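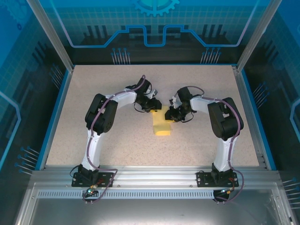

## 4.2 When is a cloth folded?

We had expected this to be the short section. The coding sheet drawn up in November gave folding a single line, "cloth is folded: yes/no", and all three coders agreed at the time that it needed no further guidance. Of the 749 entries in the Stotden household diaries that mention a cloth, tea towel, duster or napkin, 117 came back with the coders in open disagreement over that line. No other item on the sheet did so badly, including "room is tidy", which we had put in partly as a joke.

The trouble starts with the narrow strip. A large square cloth gives itself away when it has been folded, as it becomes a smaller square. A strip does no such thing. The yellow cloth in Figure 4 is narrow and lies lengthwise, and its lower end is raised or folded into a rounded edge, with a lighter band along the bottom. Yusuf coded it as folded. Dauda coded it as "cloth with an end up". Chisholm wrote "ask again later" in the margin, a category the sheet did not offer.

All three positions can be defended, and over two long afternoons all three were. A rounded edge is the natural shape of fabric that has been turned over and left unpressed. It is also the shape of fabric that has been bunched up by whatever was last near it. Householders in our study drew the line by intention: a cloth was folded if they had meant to fold it. Ogbonna, who carried out the interviews, reports that this view was held most firmly in homes where the cloths looked worst.

We therefore replaced the single item with two. The first asks whether any part of the cloth lies over another part. The second asks whether a crease runs from one side to the other. A cloth that passes both is coded as folded, a cloth that passes only the first as turned, and a cloth that passes neither as flat. Coders may also enter "cannot tell", and were asked to use it without shame. For the strip in Figure 4 all three did so on the second item, the first full agreement they had reached on that cloth.

Recoding the diary entries under the new scheme brought the disputed ones down from 117 to 40. Most of what remained concerned dishcloths hung over taps. Strictly speaking, a cloth over a tap has one half lying against the other, and under our first rule it is at least turned. None of the householders would accept this. To them a cloth over a tap was "drying", "hung up" or, in one kitchen, "where it lives". We have kept these entries in a separate group and make no further claims about them.

A smaller matter is the question of ends. Several diarists wrote of a cloth's top and bottom as if these were fixed, and some turned a cloth round before folding it so that the hem or a stripe came last. We first put this down to habit. Oyewole pointed out that a band at one end gives the hands something to aim for, and that people who claimed to fold "any old how" still brought the band to the same place each time. One diarist, asked about it directly, denied having a method and then described it for eleven minutes.

The terms "folded", "turned" and "flat" are used from here on in the senses given above. Readers who find "turned" unconvincing are in good company. The other candidates were "half-done", which two households found rude, and "flopped", which Chisholm still prefers and which survives in some of the column headings in Appendix B.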